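Frequently asked questions about the Vostorum study

Why did you train the robot in simulation first?
Mostly because we only had one robot, and we were rather fond of it! In simulation, our policy could practice adjusting a vent 2,000 times without anybody having to climb a ladder, and Viktória Dobos could change the lighting and the angle of the unit between runs.

What does the policy have to find?
It looks for the beige deflector in front of the dark louvers on a ceiling air conditioner, and then works out which way the long edge runs. The steep views from underneath gave us the most trouble (and the most fun, if you ask Todor Radulović).
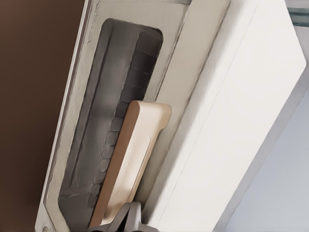 Vol. 2, p. 556

Did it work on a real unit?
Yes, though less smoothly than we'd hoped. We ran 200 trials at our Clindthorpe lab, and most of the misses came from the gripper slipping along the deflector after a perfectly good approach. We're working on the grip now.

Can I use your simulated rooms?
Please do! Write to the Antal group and tell us a little about your robot, and we'll send the files along with our setup notes. We hope to add more units in October.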